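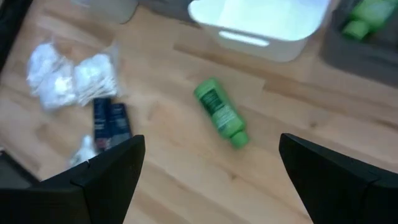

Sorting cell, gripper over a green squeeze bottle, white basket and gray bin behind.

Griken Personal Care Returns - Staff and Operations Meeting
Minutes, 2023-06-25

Present: operations, day shift, evening shift, safety rep, Fasen (integrator, by phone)
Apologies: Darside site

1. Previous minutes
Accepted with one change. Item 4 should read "evening shift", not "both shifts".

2. Sorting cell
Fasen reported that bottles are the easiest items for the arm. Bagged cotton goods are harder and are still passed to a person. Day shift said the passed items arrive in bunches, so one person stands waiting and then has too much at once. Fasen will look at the release timing.

3. Jobs and hours
Operations confirmed that no hours will be cut before the trial ends. Of the 19 people on returns, 3 have moved to checking and restocking. Day shift asked if the checking job will be paid at the higher grade. Operations could not answer and will bring a written reply.
Evening shift said there is less bending, but the work is lonelier - the old tables had people on both sides. Request to move the checking station closer to packing. Agreed to try it.

4. Targets
The daily figure of 300 items per person was set before the cell came in. Staff asked for it to be dropped for anyone working next to the arm. Operations agreed to suspend it until the end of June.

5. Training
Uzor will run a 20 minute session on stopping and restarting the cell. Evening shift asked for it to be in paid time. Agreed.

6. Other business
Floor marking near the cell is worn. Safety rep to order tape.

Next meeting: after the trial report from Fasen is in.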